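Ticket 3515
Product: Zenico expanding book rack, white metal, with end plate
Bought from: Brusar
Status: Open, waiting on supplier
Raised by: Diarmuid Mac Mathúna

Problem as first reported

The rack does not hold picture books upright. The product page says it "adjusts to any book". I have a shelf of Chinese picture books for the reading corner, mostly hardbacks of different heights, and the rack copes with perhaps half of them. The others lean, then slide, then take their neighbours down. I have tried it on two tables and it does the same on both, so please don't ask me whether the surface is level.

Reply from Brusar support, 09:40

Thank you for getting in touch. Please check that the rack is opened evenly and that the end plate is pushed firmly against the last book. Racks should not be filled beyond 8 books until they have settled.

Reply from Diarmuid

I don't know what "settled" means for a piece of metal. It was opened evenly. I closed it fully, opened it again slowly from both ends, and loaded it from the left as the leaflet shows. The hardbacks with stiff spines are fine while you have hold of them, and most stay put for a bit afterwards. 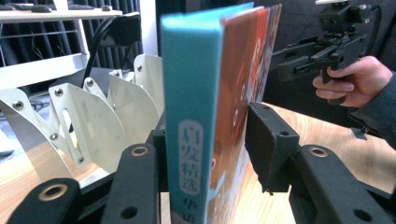 Thin books are where it goes wrong. A slim book has very little bottom edge to stand on, so all the work falls to whatever is next to it, and if that is another slim book you have two problems side by side. I swapped the order three times. Thick books at the ends was best, but I'm not going to shelve a children's corner by thickness for ever.

Reply from Brusar support, 11:15

Could you try a single book against the end plate with nothing else in the rack? This will tell us if the plate is bent. Please also confirm the two small screws on the plate are tight.

Reply from Diarmuid

Screws are tight. I checked them with a proper screwdriver, not the tin thing in the box. I used 最棒的礼物 as the test book, as it's one of the glossy ones and I suspected the gloss was part of it. 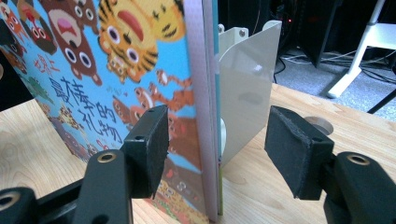

最棒的礼物 upright on the table, with the cream-white bookend behind the spine.

One book on its own proves very little. With a bit of lean it will stand against more or less anything, including a tin of beans. My complaint is about a full rack. I left the single book for 22 minutes and it stayed up, and I'd like it noted that I don't count this as a pass.

Reply from Brusar support, 14:05

We are glad to hear the test was successful. Shall we close the ticket?

Reply from Diarmuid

No. See the last line of my previous message.

I then filled the rack again, mixed sizes, as children would. It went over on the second book taken out. Glossy covers slide on each other far more easily than matt ones, and I'd guess the plate is too smooth to stop them. A strip of rubber shelf liner under the books helped a little. I also borrowed a Jostano bookend from the office, heavier and uglier, and the same row stood up with that at the end. Draw your own conclusion.

For the time being 最棒的礼物 and the other wide ones are living flat on the table, and they get picked up more often that way because the covers show.

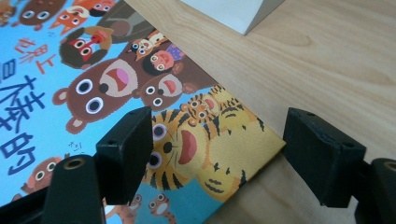 Steps tried so far

1. Rack closed and reopened evenly. No change.
2. Loaded from left, then from right. No change.
3. Thick books at both ends. Better, but not practical.
4. Single book against the plate. Stands. Doesn't tell us much.
5. Rubber liner under the row. Slight improvement.
6. Jostano bookend in place of the plate. Row stands.

Note from Brusar support, 16:30

Passed to Tijani, who handle spares for the Zenico range. They can send a replacement end plate with a 150 mm foot, free of charge. Customer asked whether the longer foot has been tried with glossy books. Question forwarded.

Reply from Diarmuid

Send it by all means. I'll test it with the whole row, same books, same table, and report back. Please leave the ticket open until then, and please don't mark it "resolved" on dispatch, as happened with the last one.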